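Case restoration and modding > Ex-office towers

Thread: Side latch on old office tower won't let the power supply out

fluneo_bench
Stripping an ex-office tower bought in a lot from the Bonville depot clearance. Grey plastic panel on one side of the interior, sheet-metal rail with rectangular openings along the top, power supply next to the bracket. The rear screws are out. The supply moves 2 or 3 mm and then stops. Is there a retainer I'm missing, or is it just paint and age? I don't want to bend the rail. Nothing on the outside of the case gives a part number for the chassis.

tsao_rack
Almost certainly a latch. Many of these office cases hold the supply with the rear screws plus one plastic catch inside. Look where the top rail meets the vertical bracket. If a black piece hangs down and bears on the side of the supply, flex it away with a flat plastic tool and slide the supply towards the front of the case. Don't lift until it has cleared the rear lip.

old_solder
Disagree on the order. Grey panel first, then the latch. On the ones I've done, the panel clips to the frame in a column down one edge, and with it in place you have no room to flex anything. People lever against the panel, the clips go white, then they snap. Replacement panels are not a stocked part anywhere I've looked.

tsao_rack
I've done plenty with the panel in. The clips are only a problem if you use them as a fulcrum. Removing the panel means releasing every clip on a plastic moulding that is old and brittle by now, so you're adding risk.

janirari
Unplug it at the wall and leave it a while before any of this. Also check for a cable tie under the supply. I spent an hour on one that was held by a tie and nothing else.

fluneo_bench
Unplugged since yesterday. No tie that I can find. I'll leave the panel on for now and see how far the latch moves.

old_solder
Your case. Note which way the latch is hooked before you push it. Half of them release inwards.

gridleak
Does anyone have measurements for the rail openings? I'm drawing up a replacement bracket and would like to know if they're on a common pitch.

tsao_rack
They aren't, in my experience. Some are plain slots and some have a tab for the cover to engage. Measure the one in front of you. 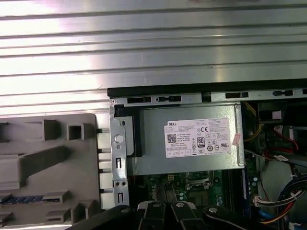 Bonville, November

Top rail and side bracket, with the lid off. The black latch piece comes down from the rail beside the bracket and presses on the left side of the supply. The bracket has a round silver part in the upper half that I took for a push button, but it could be a rivet. The hole below it is smaller. Can anyone say which it is before I lean on it?
– fluneo_bench

old_solder
Rivet, I'd say. A button there would need something behind it to act on. Press lightly with a fingertip; if there's no travel, leave it alone. I still say the column of light-grey tabs is in your way.

gridleak
Useful, thanks. Tabs in some of the openings and not in others, so tsao_rack is right about the rail. I'll stop trying to work out a pitch.

tsao_rack
Agree on the rivet test. For the latch, start at the free end, not up at the rail. The plastic is thickest at the root and that's where they crack. A few millimetres should do it.

janirari
Put a strip of card between the tool and the bracket. The plating marks easily and the colour never matches if you touch it up.

fluneo_bench
Will do. I'm going to try the latch tonight with the panel on. If there isn't room for the tool, the panel comes off and old_solder can have the point.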